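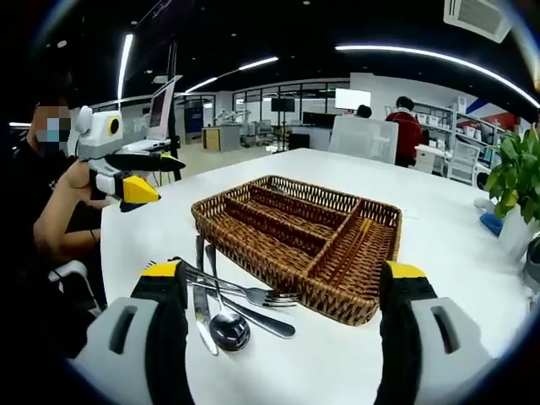 4. Sorting and loading the cutlery tray

The Calitz tray is a woven wicker tray with long parallel compartments and one wider section along the side. It can be used on a table, on a sideboard or in a drawer. Read section 3 (Airing a new tray) before loading it for the first time.

4.1 Before you start

1. Wash and dry all cutlery. Wicker holds moisture, and a damp spoon left in a compartment overnight can leave a dark ring in the weave.
2. Turn the empty tray upside down and tap the base to clear crumbs.
3. Set the tray on a flat surface with the wider section on the side of your writing hand.
4. Lay the loose cutlery in front of the tray.

Note: On a glossy table top, put a folded cloth under the tray if it slides. The felt pads supplied with the Tumano drawer insert (part 821) also fit the Calitz.

4.2 Loading the compartments

1. Separate any pieces that are lying across each other. Lift the top piece first. Forks caught under other forks should be picked up by the handle.
2. Place the knives in the outer long compartment, blades all pointing the same way, away from you.
3. Place the forks in the next compartment with the tines up. Nest them if there are more than a few.
4. Place the spoons in the compartment after that, bowls facing up and at the far end.
5. Use the wider section for serving spoons, a can opener or anything else that will not lie straight.

Teaspoons may share the spoon compartment or go in the wider section. If you have a second tray, keep the small pieces there.

CAUTION: Do not drop knives in point first. The tip can pass through the weave and damage the surface underneath.

CAUTION: Maximum load is 2,000 g, spread over all compartments. Do not put more than 600 g in any one compartment. Overloading bends the partitions and they do not spring back.

4.3 Moving a loaded tray

1. Hold the raised rim with both hands, one at each short end.
2. Lift straight up and keep the tray level.
3. Do not lift by the partitions – they are woven into the base and are not handles.

4.4 If the cutlery does not fit

The long compartments take pieces up to 22 cm. Longer table knives, including some in the Guerreiro range, should go in the wider section, laid at a slight angle. Do not force them under the rim.

If a partition leans after a while, empty the tray, dampen the partition lightly with a cloth, push it upright and leave it to dry away from heat. For replacement trays write to Weseo Customer Care, attention Agnese Luik. Orders received by noon on Wednesday ship the same week.

4.5 Cleaning

See section 5. Do not put the tray in a dishwasher or soak it in the sink.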